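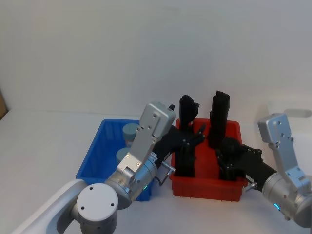

Support > Guides > Sorting and Storage > Two-bin station

By Razia Gilani
Updated November

This site uses cookies to remember your region and language. Accept all | Manage settings

4. Setting up the two-bin station

This section covers placing, labelling and loading a pair of ribbed plastic bins, one blue and one red-orange, on a bench or table. It applies to the Koscombe two-bin kit. If you have the Talpur wall rail, go to section 6. The rail uses a different bin with a hooked back.

4.1 Before you start

Check that you have the following:

- one blue bin
- one red-orange bin
- two adhesive label holders
- one non-slip mat, 2,000 mm long
- one pack of dividers (optional, part no. 222)

You will also need a damp cloth, a tape measure and a soft pencil. No tools are required.

Note: The bins are close in size and their walls taper slightly. Measure at the rim when you work out how much bench space you need.

4.2 Preparing the surface

1. Clear the table and wipe it with the damp cloth. Let it dry fully.

2. Unroll the mat with the textured side down. If it has been stored in a cold room, leave it flat for 14 minutes before you trim it.

3. Trim the mat to the width of the table. Cut on the printed lines only.

4. Press down the corners. A lifted corner will catch the base of a bin when it is moved.

Caution: Do not use the mat on oiled timber. The backing can leave a mark.

4.3 Placing the bins

1. Stand the blue bin on the left.

2. Stand the red-orange bin immediately to its right. The long sides should be parallel and the rims level with each other.

3. Check that each bin can be lifted straight up without dragging its neighbour. If the ribs catch, move the red-orange bin slightly to the right.

4. Mark the front corners of each bin on the mat in pencil. Return the bins to these marks after emptying.

Keep the same left and right order at every station on the site. People working quickly go by position before they go by colour, and a swapped pair is the most common cause of mixed stock.

Note: Some users find the two colours hard to tell apart in dim light. Fit the label holders even if the colours seem clear to you.

4.4 Labelling

1. Peel the backing from a label holder and press it to the front rim. The ribbed part of the wall does not give a good bond.

2. Hold for 37 seconds.

3. Slide in the card. The standard wording is INCOMING for the blue bin and CHECKED for the red-orange bin. Sites using the Rusell stock sheets should copy the wording from the sheet.

4. Repeat for the second bin.

4.5 Loading the blue bin

Cylindrical items such as tubs, canisters and short tubes should be stored standing up wherever their height allows.

1. Place the first item near the back wall of the bin, base down.

2. Place the next item in front of it. It may sit a little to one side so that both tops can be seen from above.

3. Continue towards the front. Leave a hand's width clear at the front lip.

4. Look down into the bin. If you cannot see the top of every item, take out the last one and start another bin.

Caution: Do not lay cylinders on their sides on top of upright ones. They roll when the bin is lifted and may damage lids.

4.6 Moving items across

1. Grip the item by its upper half and lift it clear of the rim before moving it sideways.

2. Inspect the base and lid.

3. Lower the item into the red-orange bin, starting at the back wall.

4. Let go only when the base is flat on the floor of the bin.

Move one item at a time. Rejected items do not go back in the blue bin. Set them aside in a separate tray, away from both bins.

Note: If the items are too light to stand steadily, fit a divider across the bin at the second rib from the back. Dividers sold for the older Jovberg bin are narrower and will not hold.

4.7 Cleaning

Empty both bins and remove the cards. Wash with warm water and mild detergent, using a soft brush along the ribs. Rinse, then dry upside down on a rack.

Do not use solvent or abrasive pads. Do not stack the bins while they are damp, as they can lock together. If this happens, stand the lower bin in warm water and twist the upper one gently by the rim.

Replace any bin with a split rim. For spare label holders and cards, see section 9, Parts.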